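Venthorpe Open Day

The Venthorpe Open Day is a public demonstration of robot handling held once a year at the Venthorpe works in the town of Daza. It is run by Pleltico, a small maker of gripper controls and simulation software, and is best known for its tabletop sessions, in which visitors watch a robot deal with household objects in a simulated room and then on a real bench. 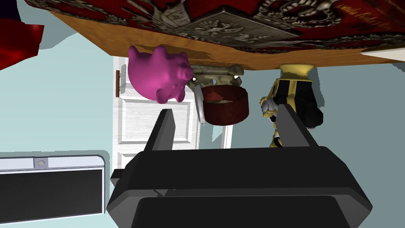
Simulated tabletop task at Venthorpe, rendered from the gripper's side with the view rotated. A pink piggy bank and a yellow and black robot figure are among the objects on the table.

Background

Pleltico took over the Venthorpe building when the previous tenant, a maker of packing machines, moved to a larger site outside Daza. The first open day was a half-day event meant for customers and for families of the staff. It was held in November, in the former paint shop, and had a single robot arm on show. Later events were moved to summer so that the loading doors could be kept open and the yard used for parking and food stalls.

The change to a program built on simulation came from Aldana Herrera, who joined the company as a software engineer and later led the demonstration team. Earlier open days had relied on a fixed routine in which the arm moved metal blocks between trays. Herrera proposed that visitors be shown the same software the engineers used each day, including attempts that went wrong.

Format

The open day has two main parts. The first is the screen session, held in a darkened room with rows of folding chairs. A presenter loads a simulated room on a large display and runs a series of short tasks. The view is usually taken from close to the gripper, so the palm and fingers fill much of the display. As the wrist turns, the room appears to turn with it, and a table may show up tilted or with its objects seeming to hang from it. Presenters commonly stop the program at such a point and ask the audience which way is down.

The second part is the bench session, which takes place on the shop floor. Visitors stand behind a painted line while an operator runs a real arm through tasks like the ones shown on the display. Groups are limited to 30 people and each session lasts a little over half an hour, including time for questions. Children are allowed at both parts but must be with an adult on the shop floor.

Between sessions visitors can walk through the assembly area and the test bay. The test bay holds the wear rigs, which open and close a gripper without stopping for days at a time. These are left running during the event, and staff read out the current cycle count on request.

Simulated tasks

The simulated rooms are built with a program named Fustia, developed at Venthorpe. Fustia places furniture, wall fittings and loose objects in a room and changes them from one run to the next. The tables may be bare or covered. One of the covered versions has a dark red cloth with an ornate silver-gray pattern that hangs over the edge of a wooden tabletop, and it is often used in the public sessions. According to Mitiku Habte, who wrote the object library, patterned cloth is useful in testing because it makes the edges of small objects harder for the software to find.

Objects are chosen for their shapes. A piggy bank has a round body with small parts sticking out of it, and a grip that works on the body may fail on the snout or the legs. A bowl can be taken by the rim or from the outside, and the choice matters when there is something in it. The library also has a bone-colored skeletal sculpture with knobby ends, which Habte added as a hard case. Its outline changes a great deal with the angle of view, and it has remained one of the less reliable objects in the set.

The toy-like robot figure with the gold-yellow flared base is a later addition. It is popular with younger visitors, and the presenter's script calls for it to be attempted near the end of the session. A task is counted as complete when the object has been lifted clear of the table and held for 4 seconds. A dropped object is counted as a failure even if it lands upright.

Each task starts with the fingers open and parallel. The presenter gives the name of the object, and the software selects an approach. Visitors are shown the planned path as a thin line before the motion begins. This display can be turned off, and some presenters prefer to do so - the audience then has to guess which object is being reached for.

Bench session

The bench arm carries a two-finger gripper of Pleltico's own make. Closing force is set low for public events, and the arm moves at reduced speed. Objects on the bench are not exact matches for those in the simulated rooms. The company buys them secondhand and replaces them when they chip or break.

The operator runs each task twice, once with the settings carried over from simulation and once after correction by hand. The difference between the attempts is discussed with the group. Common causes of failure include glare on glossy surfaces, objects that slide on the cloth, and small errors in the measured height of the table.

The 2020 event

The open day of 2020-06-28 was held without visitors on the shop floor. The screen session was sent out as a live video instead, with Herrera presenting from the demonstration room and Habte answering written questions. The broadcast ran for roughly 2 hours. Viewers voted on the order in which objects were attempted, and this feature was kept for later events.

The bench session was recorded in advance and shown after the live part. A printed guide, normally handed out at the gate, was mailed to people who had asked for one.

Access

The Venthorpe works is on the east side of Daza, a short walk from the bus station. Admission is free, but places in the bench session have to be booked. The demonstration room and shop floor are on the ground level and have step-free access from the yard. The upper offices are not open to the public.

See also

Fustia (software)
Pleltico
Daza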